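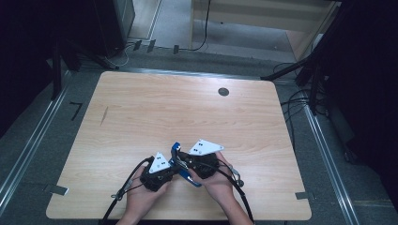

When Your Job Becomes Showing the Robot How: Automation at the Gotum Repair Workshop
Student project report, Workplace and Society course
Submitted 10/02/2021

Why I picked this topic

My aunt worked in a repair shop for most of my childhood, and I grew up hearing that machines would have her job any day now. They never quite did, so when our class was asked to look at a workplace that was changing, I wanted to visit one where the change was already under way. Gotum, which repairs and refits small tools, let me come in on several days in March, and everybody there was far more patient with my questions than I deserved!

What is changing

Gotum is getting ready for a sorting and handling line called Tolari, supplied by a company named Wivier. Before the line can do anything useful it needs to be shown how tools are picked up, turned over and passed along. So some of the bench staff now spend part of their shift doing those motions with a gripper in each hand, and the motions are recorded. By the end of my visits the workshop log listed 3,404 recordings, and the plan asked for 500 more of the awkward tools, meaning anything with a joint or a handle that swings.

I had expected this to be easy work, and then I was allowed to try it. You lose nearly all the feeling in your fingertips, and you have to think about each little turn of the wrist that you would normally do while chatting about lunch. I was slow and I dropped things (quite a lot of things).
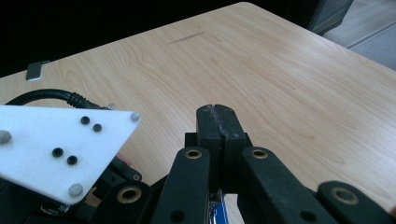
What the staff told me

I talked with 6 people at the benches and gave them the same short list of questions. Four liked the recording work, mostly for the change of pace. One said it was the first time in years that anyone had asked how she held a tool – she had a lot to say about it, and I filled two pages. The other two were less happy. They felt they were handing over something they had learned slowly, and they wanted to know what their own days would look like once the line was running. I think that is a fair question, and I did not get a full answer to it from the office either.

Pay has stayed the same so far. The Ormsby site, which is the smaller of the two, has agreed that no one records for more than half a shift, after complaints about sore wrists. Gotum had no such rule while I was there, though people swapped places when they got tired.

What I would do differently

I would talk to more people, and I would go back after Tolari starts up, as so much of what I heard was hope or worry about something still to come. I would also ask the newer workers how they are learning the trade, now that the experienced hands are away from the repair benches for part of the day. That only came up in my last conversation, and I still wish I had stayed another hour to hear more about it.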